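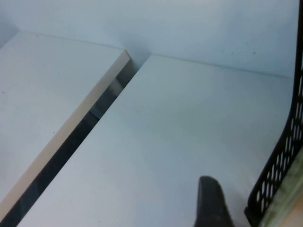

12/4/23. Bench cell, arm 2. Rehoming and wrist camera check after the finger swap. The old finger had worn on the inside face and was letting thin parts roll, so it came off this morning and a new one from the spares drawer went on. Before touching any offsets I jogged over to the wall side, where the two white tops meet, and held the tip just above the right-hand top. The joint between the tops is handy for this. The tan edge strip on the left top and the near edge of the right top run side by side, so there are two long straight lines to judge the camera rotation against, and the dark gap between them shows up well at any exposure I tried. The black mesh tray was over on the right of the finger, close enough to matter, and I kept the jog speed down.

Finger swap first. Two screws per finger, medium threadlocker, wipe the seat with alcohol before mounting. The seat on the gripper body had a raised burr from the last time somebody levered a finger off with a screwdriver. Took it down with a fine stone, checked with a straightedge, fine now. Please use the plastic wedge. It lives in the same drawer as the spares.

Measured the new finger on the surface plate before fitting: 106 mm from seat to tip. The old one came out shorter. I did not get a good number for it, the tip is too rounded off by now to measure the same way twice. Tagged it and put it in the reject box with the arm number on it.

Tool length updated in Varik, under the tool table, entry 5. Entry 4 is the same gripper with the long fingers and I left that alone. Note for Octavian: the tool table does not save when you press Apply. It saves when you leave the page. I lost the first set of values that way and had to type them again.

Touch-off. Did the usual routine on the right-hand top with a feeler gauge under the tip. First pass was off by more than I liked, second and third agreed with each other, so I used those. Tried the same on the left-hand top and got a different height. From the wrist camera the left one looks a little higher than the right as well. The cell has been using one table height for both. I have not changed that yet. Safta did the original leveling in July and her sheet should have the numbers for each top, but the copy in the binder is missing its second page. Asked her for it.

Until then, all place moves on the left top have the approach height raised by 8 mm. It costs a bit of cycle time. Leave it in until the tops have been measured properly.

Wrist camera. The bracket had shifted. I could turn it by hand with the screws supposedly tight. Took it off, found one of the spring washers cracked, replaced both. Lined it up again using the edge strip: jog along the gap, stop at each end, and see if the edge stays in the same place in the live view. It drifted left on the first try. Turned the bracket a hair, tightened, repeated. On the third try I could not see any drift. Then ran the normal hand-eye calibration with the printed board and it converged without complaints. Residual is in the Varik log. It is better than last month's.

One thing to watch in the live view: the black finger is matte and that is good, but it does throw a faint shadow on the white top when it is close. The part finder has picked up finger shadows before as thin dark parts. I extended the mask a little on both sides of the finger to cover it. If the lights get moved, check the mask again.

Also there are small dark specks low on the wall, just above where the right top meets it. I don't know if they are dirt or marks in the paint. They are outside the pick region, so the finder ignores them, but anybody who widens the region toward the wall should wipe that part down first and see if they come off.

Mesh tray. It needs a proper position. At the moment it goes wherever the last person set it down, and the keep-out box in the program assumes one spot. Today I checked the clearance by eye and by jogging slowly, and that is no way to run it on automatic. Liviu suggested a pair of low stops screwed to the top. I would sooner try the stick-on ones first so we can move them if the layout changes. The holes in the tray are also a nuisance for the finder, which sees whatever is behind them and reports edges all over the place. Keeping the keep-out box on for vision as well as motion solves it, as long as the tray is where the box says.

The gap. Small parts can drop in there, and it gets wider toward the front. The finger is slim enough at the tip that a bad place move could put it in the gap too. I added a strip along the joint to the no-go list in the program, with some 5 mm of margin on either side. Gheorghița wants to close it with a cover strip. No objection from me, but it would have to sit flush, and I would lose the line I use for the camera. We could put a line of tape on top. To be discussed.

Ran the pick and place test after all of the above, 325 cycles with the short pins, lid down, normal speed. Three missed picks, all early on, all at the same place near the tray. Moved the tray away from the box edge and got no more misses. No faults from the Roka controller. Gripper motor was warm to the hand afterward, same as always.

Cable check while I was there: the camera cable rubs on the wrist cover at the far end of joint 6. The jacket is polished but not cut. Put a wrap of felt tape on it and gave it more slack. Look at it again at the next service, and order a spare cable from Vidier with the right-angle plug. The straight one on the shelf does not clear the bracket.

Still open:
Second page of the leveling sheet (Safta)
Measure both tops with the dial gauge, then take out the raised approach
Stops for the mesh tray (Liviu, me)
Cover strip for the gap, yes or no (Gheorghița)
Spare camera cable
New spring washers for the drawer, I used the last two

Cell is released for normal use on the right top. On the left top, slow speed only for now.

Y. Hellström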